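Avaliação da célula bimanual Plivum para efeitos de planeamento de aquisições

A presente apreciação destina-se aos serviços que ponderam incluir, no próximo orçamento, uma célula de manipulação com dois braços. O equipamento foi adquirido à Testia e encontra-se em utilização no laboratório de Warcombe há 3 meses, sob a responsabilidade técnica de Hussam Sayegh.

O preço do conjunto base deve ser lido com cautela. A proposta inicial contemplava os braços, as garras e a estrutura, mas excluía o transporte, facturado à parte por 205 euros, e a extensão de garantia, que acresceu 769 euros. Recomenda-se que qualquer pedido de cotação exija estas duas rubricas discriminadas logo na primeira resposta do fornecedor.

A estrutura em perfil de alumínio merece nota positiva. A montagem decorreu sem intervenção externa e o revestimento das paredes e do piso ficou ao critério da equipa, que recorreu a papel e a folhas estampadas de aquisição corrente. Esta despesa foi imputada a consumáveis.
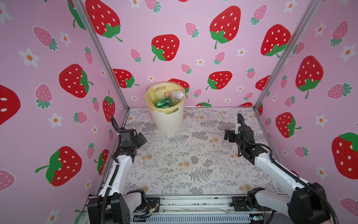
No que respeita ao orçamento de exploração, a previsão inicial revelou-se insuficiente. Foram inscritos 900 euros para peças de substituição e objectos de ensaio, verba que se esgotou antes do termo do período, sobretudo com dedos de garra e cabos. Os objectos de ensaio, entre os quais garrafas de plástico e um caixote do lixo, representam uma parcela diminuta e podem ser obtidos localmente.

A assistência da Testia foi correcta, embora lenta. Os pedidos apresentados de manhã tiveram, em regra, resposta apenas no dia seguinte. O manual em português está incompleto no capítulo da calibração, sendo necessário consultar a versão inglesa.

Foi igualmente analisada a proposta da Ejigu, de preço inferior, preterida por não incluir garras nem formação inicial.

Classificação atribuída: Bom. A aquisição é recomendada a unidades com técnico próprio, devendo o contrato fixar um prazo máximo de resposta e a lista de preços das peças sobresselentes.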